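Pre-session check, teaching by remote control, Costigan bench, July. Filled in by Mavis Calloway.

- [x] Stop button pressed and released, 2 times, lovely firm click
- [x] Hand controller charged to 100
- [x] Speed held at 50 per cent (please leave it there, Dwayne, however well it's going!)
- [ ] Fingers wiped down

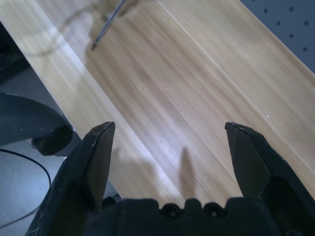 *Item 4: fingers open, scuffs and dust on both.*

I've left that last one unticked, as I'd like a proper wipe before anybody starts guiding the arm. The scratches look small to me, but Bernadette knows these fingers far better than I do, so do ask her.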